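Saturday, September 27, 2025
Bench notes, thermal paste comparison

Picked up where Retno left off in August. Two pastes left to compare, the Pitkänen gray and the Bevora. Same cooler and same fan curve as her runs. Room was at 20 C when I started and I left the door shut all morning.

Old paste came off with alcohol and lint-free wipes. The Bevora is stiff straight from the tube and doesn't want to spread. Warming the tube in a cup of water helped. Next time do that first.

Pitkänen: settled at 70 C under full load. No drift after the first half hour. Fan noise was the same as Retno's baseline as far as I can tell by ear.

Bevora: still climbing slowly when I stopped it for lunch, so I'm not writing down a number. Needs a full rerun.

Processor and gray plate: 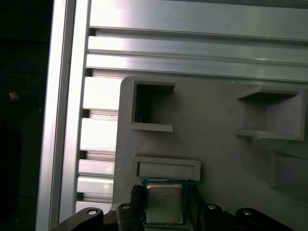
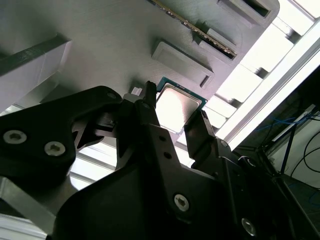
To do

Rerun Bevora with the longer load script. Let it go at least 500 minutes and log it to the shared folder.

Ask Farah Lubis if the Trorkby order included more wipes. We're down to the last pack.

Retno Entili's spreadsheet has the fan column in percent and mine is in rpm. Pick one before we merge them. I'd go with rpm.

The torque driver is reading low again. I used the other one for both mounts today and put a tag on the bad one. It's in the drawer under the scope.

Tundden sample hasn't shown up yet. Check the mail room Monday.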